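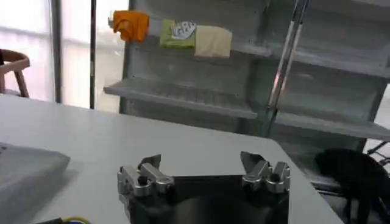
Gridlow large table in white, matte top. Chair sold separately.

Gridlow Large Table, White
Item 1483

4 min read

The Gridlow is a big, plain table for rooms where the same surface gets used for different jobs during the day. It has a smooth matte top in a pale gray-white, straight edges, and no trim or pattern. Breveno sells it to schools, studios, repair shops and offices, and to a fair number of people who just want a large table at home.

The white is on the soft side. In a room with big windows it picks up some shading and doesn't throw glare back at you the way a gloss top does. Under ordinary ceiling lights it looks a little warmer. If you're matching it to something, order the sample chip first. It is cut from the same sheet as the tabletops, and we take the cost off your table order.

Size and layout

The top is 1000 mm deep. That lets two people work across from each other without their things meeting in the middle, and one person sitting alone can still reach most of the far side. The table comes in a standard length and a long one. Both are on the size sheet along with the leg positions, so check it before you order if the table has to fit between fixed shelves or a radiator.

Tables can be pushed together along the long side or end to end. The edges are square, so the joint is narrow, but the tops don't lock to each other. If you plan to leave them joined, ask for the linking plates – they screw in from underneath and can't be seen from above.

Leave room behind the chairs. People often measure for the table and forget that somebody has to pull out a seat and get past. For a table facing a window we suggest placing it with the chairs on the window side first and checking that you can walk behind them before you bolt or level anything.

The top

The surface wipes clean with a damp cloth and a little dish soap. Pencil comes off with a white eraser. Ballpoint usually comes off with rubbing alcohol if you get to it the same day. Permanent marker may leave a faint shadow, and strong dyes such as food coloring or hair color will too.

Please don't use scouring powder or the rough side of a sponge. The matte finish is what hides small scratches, and rubbing it hard in one spot will leave a shiny patch that shows when the light comes in low.

It is not a cutting surface. Use a mat. It also isn't made for hot pans, soldering irons or glue guns, which need a stand or a board under them. For delicate parts, or for anything with feet that might scuff, put down a folded cloth or a soft pad. We stock a gray pad from Bikis that is sold by the piece and can go through the wash.

Cables

There are no holes in the standard top. We used to drill one at each end and found that most customers covered them up. Cables can be run along the edge and down the leg with the clips supplied, which press on and can be moved. If you do want a hole, tell us where and we'll drill it before the table ships. We can't do it afterward, and a hole cut on site isn't covered by the guarantee.

For tables with equipment that stays plugged in, the under-top tray is the better choice. It holds a power strip and the slack from several leads, and it keeps them off your knees. The tray fits either side of the frame and can be added later.

Frame and feet

The legs are steel and bolt to a steel frame under the top. Each leg has a screw foot to take up an uneven floor. Turn the feet by hand until the table stops rocking, then check it again after a week of use. The rubber caps are dark gray and don't mark vinyl or wood floors. Replacement caps are kept in stock.

Clamps may be used at the edge as long as there's a scrap of wood or card between the clamp and the top. Don't clamp to the corners.

Chairs

Any chair of normal dining height will go with the Gridlow. Customers who want wood with the white top mostly pick the Iturra chair, which has a curved back and fits under the table when pushed in. It's sold singly and arrives assembled. For drawing or bench work where people stand part of the time, ask about the taller leg set. The Iturra will be too low for that version.

Delivery and assembly

Standard tables leave the warehouse within 7 working days. Long tables and drilled tops take longer, and we'll give you a date when we confirm the order. Orders for December delivery should be in early, as the carrier fills up.

The top and the frame come in separate cartons. The top is heavy and should be carried on edge by two people. Lay it face down on a blanket or on the flattened carton, fit the frame, then the legs, then turn the whole thing over together. Don't drag it over on one pair of legs. The hex key is in the bag with the bolts. Put all the bolts in loosely before tightening any of them.

Check the top for transport damage before you start. If there's a chip or a dent, take a picture, leave the frame off, and write to us. We can replace a top that hasn't been drilled or fitted.

Guarantee and questions

The frame and top are guaranteed against faults in making. Wear, stains and damage from heat are not covered. Keep the label from the carton, as it has the batch on it and we need that to match a replacement.

For room plans, bulk orders and drilled tops, contact Tamer Chidiac in Breveno sales. Send the room measurements with the door and windows marked, and note which way the door opens.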